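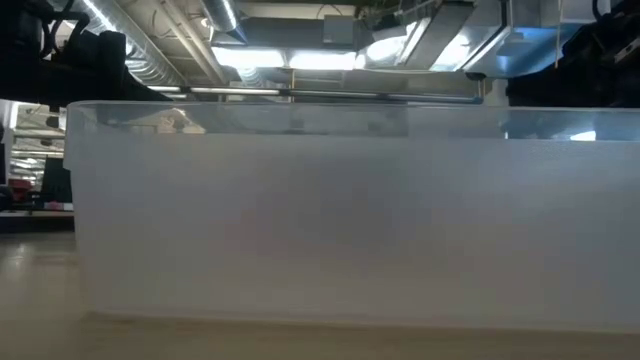

A frosted plastic bin on a wooden tabletop.

Stop Selling Us Storage

By Muthoni Tanui

March 4, 2022

The Drodov store outside Burnholm gave its whole front section to storage this winter. The garden tools that used to be there are now in the back, next to the paint. I went in for a rake and had to pass two aisles of bins, baskets and drawer dividers to find one.

I have bought plenty of these things myself. When my mother moved out of her house on Chege Street last May, my brother and I filled 60 bins with what she left behind. We labeled them, stacked them in his garage and told each other the hard part was done. Most of them have not been opened.

A bin lets you put off a decision. The fondue set goes in, the lid goes on, and the question of whether anyone wants a fondue set is moved to some later year. In the meantime the garage is full and the car sits in the driveway under snow.

Now the same thing is happening at a larger scale. Junaneo, the self-storage company, wants to put up a building with 700 units on the old lumber yard by the rail line. The town council will hear the proposal this spring. I think it should say no.

The company's case is that people here need the space. I don't doubt the units would fill. But that lot is a short walk from the grade school and the bus stop, and it is one of the last flat pieces of land in town with water and sewer already in place. People could live there. A storage building brings in some property tax, employs a couple of clerks and is dark by early evening.

I know some people depend on storage. A family between leases needs somewhere to put the beds. A contractor needs a dry place for materials. There is already a storage building out on the county road, and it had vacancies when I called.

For the rest of us, the monthly bill deserves a hard look. My neighbor added up what she had paid to keep a dining set she got from an aunt, and it came to $975. She sold the set for less than that and was glad to see it go.

My brother and I have agreed to open one bin each weekend until the garage is clear. The first held tax papers and a broken lamp. The second had our school pictures in it, and those are on his refrigerator now. The council can be reached through the clerk's office at town hall, and written comments are accepted until the hearing.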